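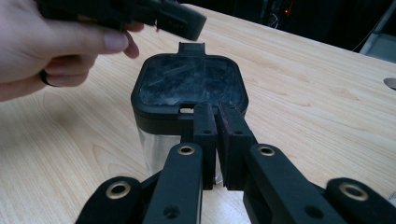 4. Preparing a Manuscript for Contest Submission

Stillora checks every contest entry against the rule sheet of the contest it is being sent to. The check runs on the text, the title page and the synopsis as three separate parts. Work at a desk or table with the printed assignment beside you, clear of other items: a container with a square black lid takes up space that the assignment sheet needs. Complete section 3 (Accounts and Pen Names) before you start.

4.1 Creating the entry

1. Open Stillora and select New Entry.
2. Choose the contest from the list. If it is not listed, select Manual Rules and type in the word limit, the genre and the closing time.
3. Enter the assigned genre, location and object exactly as they appear on the assignment. The checker does not match synonyms. If the assignment says "ferry," a story set on a "boat" is flagged.
4. Paste the story into the Text field. Italics are kept. Footnotes are removed.
5. Select Save Draft.

Note: Stillora counts a hyphenated compound as one word. Some contests count it as two. Select Strict Count under Options when the rule sheet does not say which method is used.

4.2 Title page and synopsis

1. Select the Title Page tab.
2. Enter the title, the genre and the word count. The count is not copied over from the Text field and must be typed in.
3. Enter a synopsis of one or two sentences. The default limit is 200 characters, including spaces.
4. Leave the Author field blank for anonymous judging.

CAUTION: The Author field is filled in again each time a template is loaded. Check it last. An entry for the Penrose round with "Leonora Dumlao" in the page header is exported with the name in place, and the checker gives no warning for headers.

4.3 Running the check

1. Select Check Entry.
2. Review each flag. Red flags block export. Yellow flags do not.
3. Correct the text and run the check again. Earlier results are overwritten.

A draft of 3,215 words sent to a contest with a 2,000-word limit returns a red flag on length only. The remaining checks are skipped until the length is corrected — a clean report on genre and object at this stage means nothing.

Note: Satire is treated as a subgenre of comedy. To file it under its own heading, select Split Genres before running the check.

4.4 Exporting

1. Select Export and choose the file type named in the rule sheet.
2. Open the exported file and read the first and last pages.
3. Upload the file on the contest's own site. Stillora does not submit entries.

CAUTION: Closing times are stored in the time zone of the contest. Turn on Show Local Time to display both.

Exported files are kept in the Sent folder. For entries returned with judges' comments, see section 5.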